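The winter shirts are away!

I know that isn't news to anyone outside this house, but I've been putting it off since the clocks changed and it has finally happened, so I'm telling the internet. June is late, even for me. The checks and the plaids are the ones I live in for half the year, and I always feel a bit sentimental watching them go.

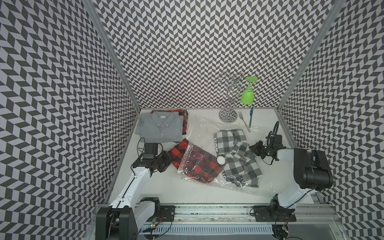
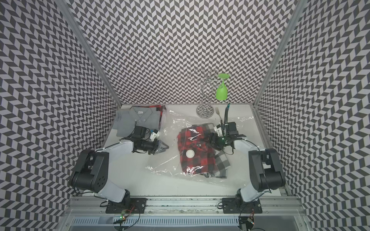 Red and black check, going in the bag until autumn.

What I really want to write about, though, is what happens once the heavy clothes are out of the way, which is that I start walking again. Properly walking, with a flask and a map and wet socks. And this year I've been completely taken over by the old railway path between Isanside and Nemham.

I can't believe I lived so near it for so long without doing the whole thing. I'd done the Isanside end loads of times (everyone has, it's where you go with a pushchair or a dog) but I always turned back at the second bridge. Past that bridge it changes completely. The tarmac stops, the banks close in on both sides and it's all ferns and dripping stone, and then you come out high above the river with the whole valley laid out - I said "oh!" out loud, to myself, like somebody in a film.

It's nine miles end to end. That sounds a lot but it was built for trains, so it's nearly flat, and you get into a rhythm without noticing. I took roughly 5 hours the first time, and that included a very long sandwich stop and a wrong turn at the quarry. The wrong turn is easy to make, by the way. There's a fork with a gate on the left and it looks for all the world like the path goes through it. It doesn't! Stay right, even though right looks like somebody's drive.

My favourite stretch is the old station at the halfway point. There isn't a lot left, just the platform edge and a bit of wall with a fireplace in it, open to the sky, and when I went there were foxgloves growing all along where the track used to be. I sat on the platform with my legs dangling and ate an apple and felt as if I'd got away with something. Two cyclists went by and said good morning although it was nearly two in the afternoon.

After the station there's a long cutting that holds the water, so wear boots even if it hasn't rained for a week. I wore trainers. I'm not going to go on about it. On the second go I wore the boots and had a lovely time in the very same puddles.

And then Nemham, which deserves a post of its own. You drop down off the path by some steps into the square and there's Türkmen right in front of you, the little café with the blue door, and if you've any sense you go straight in. I had lentil soup with lemon and a big warm flatbread, and then, because I was feeling heroic, a piece of walnut cake as well. They fill your flask up with tea if you ask nicely. I'd walk the nine miles for the soup alone, and I think next time I might.

The 242 bus takes you back to Isanside from the stop outside the chemist. It goes the long way round, through every village it can find, and after a day on your feet it's bliss. Sit on the left for the river. I missed one by a whisker and passed the wait in the second-hand bookshop over the road, where I found a battered guide to the line with the old timetables printed in the back. Five trains a day each way, and an extra one for market! I've read it twice already.

Next on the list is the branch that used to run up to Fetura. It's rougher, I'm told, and a piece of it has been lost under a field, so there's some lane walking in the middle. I've got the map out on the kitchen floor as I type this. If you've done it, please tell me whether the viaduct is open, and whether there's anywhere up there to get a cup of tea.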